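Search this wiki Go

Food diary

Reading time: 2 minutes

A food diary is a written record of what a person eats and drinks, often together with the hour, the place and the mood at the time of the meal. It is used by people who wish to change their eating habits, and by dietitians who want to see a normal week before they give advice. It is also called a food journal.

Form

The simplest diary is a notebook with one page for each day. Many printed versions exist. The Wercombe diary, sold in stationery shops since 2000, has four columns: time, food, hunger before the meal, and feeling after it. The Arneck sheet is shorter and leaves out the amounts – its makers thought that weighing food made people anxious. Some users prefer a telephone application, as it is always in the pocket.

Use

Most guides advise to write directly after eating, as small snacks are easily forgotten by the evening. A usual period is one or two weeks. The Carrillo method asks for up to 20 minutes of free writing on Sunday, in which the person reads the week again and looks for patterns, such as eating when bored or after a quarrel.

Criticism

Diaries are often incomplete. People tend to write down less than they have eaten, and some eat differently only because they are keeping a record. For a person with an eating disorder the practice can do harm, and it should then be discussed with a doctor first.
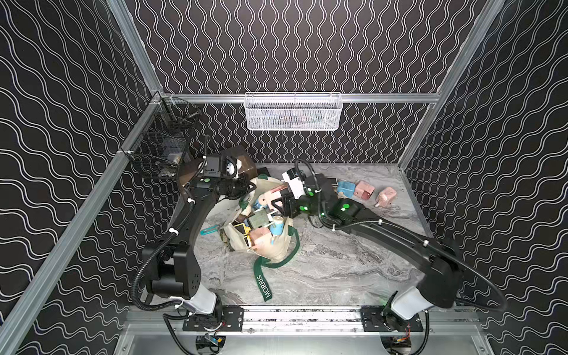 Shared diaries are a newer form. In the Brirkby groups, which meet each November, members exchange notebooks in pairs and write short comments in the margin. Comments on body weight are not allowed.

Last updated 1 Jul 2019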